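The door problem, and other homework

The simulation team at Hallinen Robotics Club has spent the summer break indoors, in a house that doesn't exist, trying to get a robot to use a door.

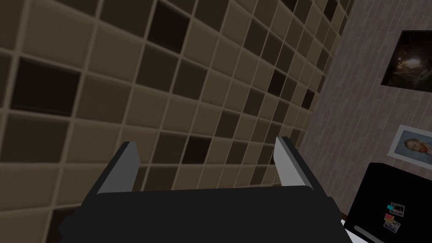 Words: Sheyla Echeverri
Posted January 2, 2023

Our virtual house is called Culerura, after a typo in somebody's first config file. It has brown tiles, a well-stocked fridge door and décor I'd describe as confident. Members log in from home, pick a task and drive the robot or let their code drive it, depending on how brave they feel. The log stood at 1,784 attempts when I sat down to write this, and a fair share of those are mine and are best left in the log.

The task for this term is Nigatu, named by the younger members for reasons they won't share. The robot has two arms and has to get a gripper onto the handle of the yellow door and swing it. Anselmo Rivadeneyra's team went with the right arm on the handle and the left one up out of the way, where it looks like it's hailing a taxi.

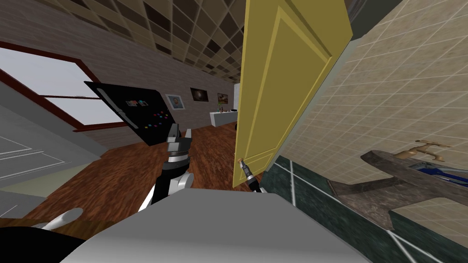

Parking and other small victories

Before any of that, you have to get the gripper somewhere useful. New members start with plain driving: fingers open, nothing to hold, try not to meet the wall. Colour helps less than you'd think when the tiles come in every shade of toast.
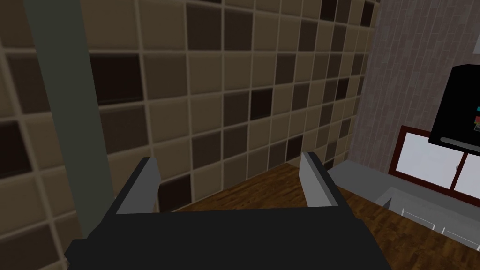
Anselmo wants a speed limit near corners. I want a speed limit on Anselmo. We've settled on a slow mode for everyone's first 2 sessions, and after that you're on your own.

The round knob is its own headache. Come in too low and the fingers close on air – come in too high and you've given the door a good shove with your palm. Our best approach so far is to stop short with the fingers wide, line up, and then creep.

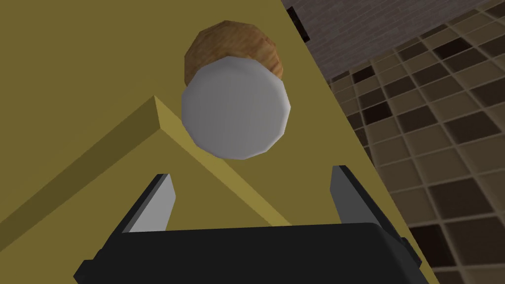 What's coming up

The Rorkero round is in April. We can enter 4 teams and have three, so if you've been lurking on the mailing list, now's the time to own up. No coding needed to start. Bring a laptop and a charger, please, as the club has one spare and it's already spoken for.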